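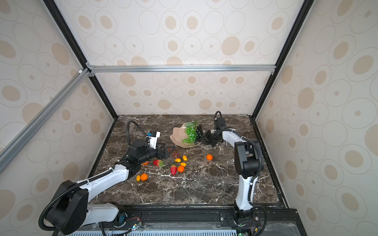 March, open day at Brallham

Setup in bay 2 by 7:30. Kept the marble top and the cream wallpaper from last week so the policy sees what it was trained on. Fruit task all day: pick the loose fruit off the table, put it in the leaf dish with the grapes. Both arms live, with the left one taking its side of the table and the right one working by the dish.

Training set going in was 297 episodes, all teleop, all recorded in this bay. No fine-tuning since. Checkpoint is the one labeled Prirka in the shared folder, please don't overwrite it.

First group came in at 9:40, mostly people from Hofstetter. They wanted to stand right at the front rail, so I moved the tape line back before the second group. Leave it where it is now.

We got 11 full runs in before lunch. Oranges were fine all morning. Strawberries were OK if the gripper closed across the body, bad if it caught the leaves. The small yellow ones roll when the jaws touch the table first, and on two runs one went off toward the back wall and I had to reset by hand. Grapes are still the weak spot. The left arm comes in low over the small red cluster, stops, backs off and tries again, sometimes for nearly a minute. Visitors liked that part and asked if it was thinking. Told them it was replanning, close enough.

Questions worth writing down: how hard does it squeeze (position limit plus current cutoff, no force sensor), what happens if the two arms want the same fruit (right one waits), could it do eggs. Haven't tried eggs.

Wutisden people asked for a copy of the logs. Fine by me, but strip the audio first.

Right arm threw an elbow temperature warning at 2:15. Paused, let it sit, ran the rest of the afternoon at reduced speed with no more warnings. Needs a look before the next long session.

To do: wipe down the marble, new grapes, check the screws on the front rail, retape the gripper pads on the left. Raw video is on the bay drive, not yet backed up.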